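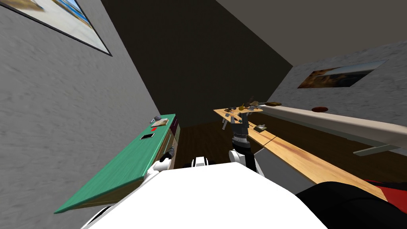 A long green desk against a gray wall, with a phone within reach.

I quit my job in February to write a novel, and by the second week I'd alphabetized my spices. Working from home is like that! My friend Melquiades Chávez (he translates cookbooks in Llanos) told me to stop chasing whole chapters and write 94 words before breakfast. Ninety-four! I laughed at him, then I tried it, and one morning I looked up and had 2,182 of them and cold toast.

I still have bad days, mind you. Last month I lost an entire afternoon to reading about ferries. But the ferry got into chapter six, and my heroine is now stuck on it with her ex-husband and a very seasick goat.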